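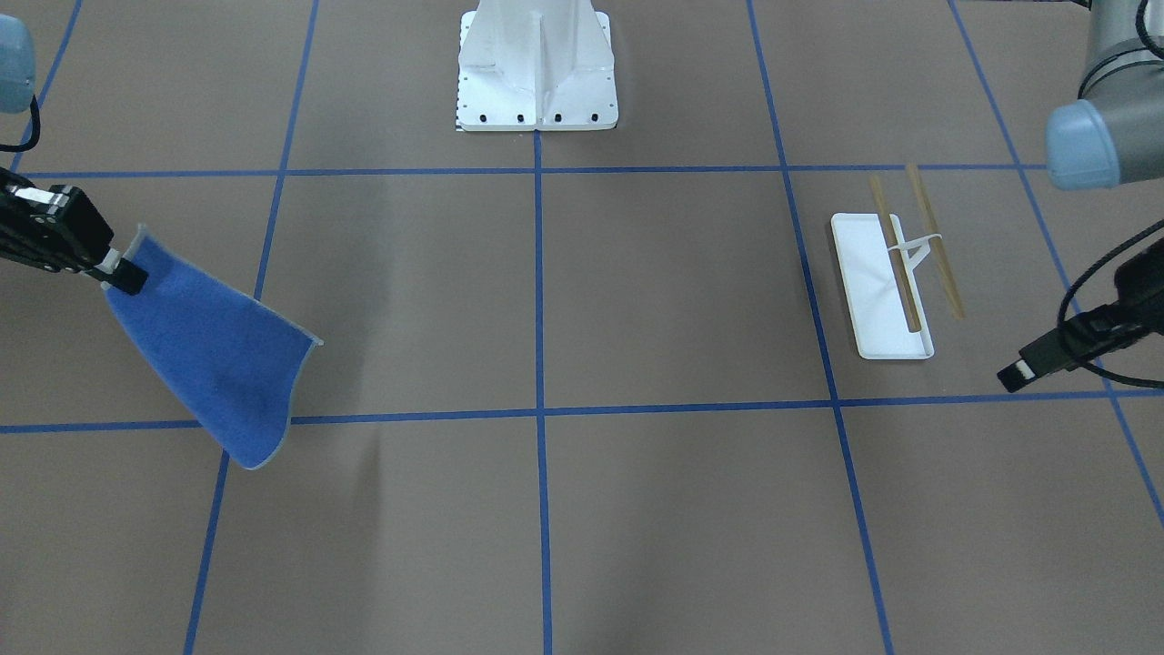
Two-arm table build: tape grid, cloth and tray, wrist cameras

kelau_bench
24 February 2021

Hello all. I promised an update on my two-arm table in the shared workshop, so I write it during my lunch. Both arms are mounted and the cables are long enough now. In October they were too short by a hand and I had to order them again, which cost me four weeks.

The task is simple to say. One arm takes the blue cloth by a corner and brings it over to the white tray. Chopsticks with a small clip are also on the table, for later, when I am braver. I drive the arms by hand and record everything, and I would like to have 800 good recordings before I train anything. So far I have 35, and I do not like all of them.

My question is about the tape grid. I put blue tape over the whole surface so that I can place the objects again in the same position. Then I started to look through the wrist cameras.

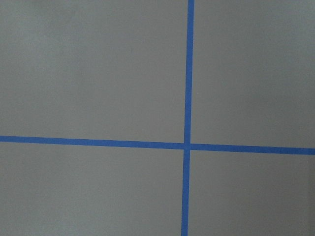 I had planned to use the crossings as reference points for checking the wrist camera calibration, but where two tapes meet the edges do not continue quite straight. There is a small step. For placing a tray by hand this is no problem. For calibration I am not sure. Should I take all of it off and make it again with a long ruler, or leave it?

Edin M
Leave it. Tape is for people. If you want to calibrate, print a checkerboard, glue it on something flat, and put it away when you finish. I lost a whole weekend on straight tape and my error was in the camera mount.

skoleron_ilango
I do not agree with Edin. If the tape is in every recording, the network will see it in every recording. Then one day you move to another table and nothing works. I would remove it completely and mark the positions with small pencil dots.

Edin M
Pencil dots you cannot find again after a week. And he has one table. Let him finish on this one first.

kelau_bench
Thank you both. Edin, I will print the board, I should have done it before. Ilango, I understand the danger, but I do not plan another table this year.

There is a second thing which worries me more. The cloth is blue and the tape is blue. For my eyes they are different, the cloth is brighter and it has a light gray hem. I use a simple color mask to find the cloth, and it also takes pieces of the tape. When the cloth is over the tray it is the worst place, the tape goes directly under it.

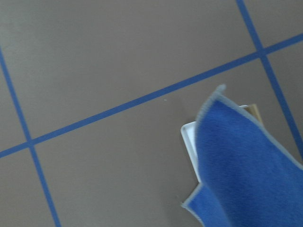 Kumaresan: change the cloth. A red or orange one costs almost nothing and your mask problem is finished in 15 minutes.

skoleron_ilango
Or change the tape, then the 35 recordings are the only ones with the problem.

kelau_bench
I like this cloth, it is thick and the fingers can take the corner without missing. A thin one I tried before was terrible. But maybe I can find green tape. Does somebody know if it leaves glue on the surface?

Kumaresan
Green is OK if you pull it off slowly. Do a small piece in the corner first.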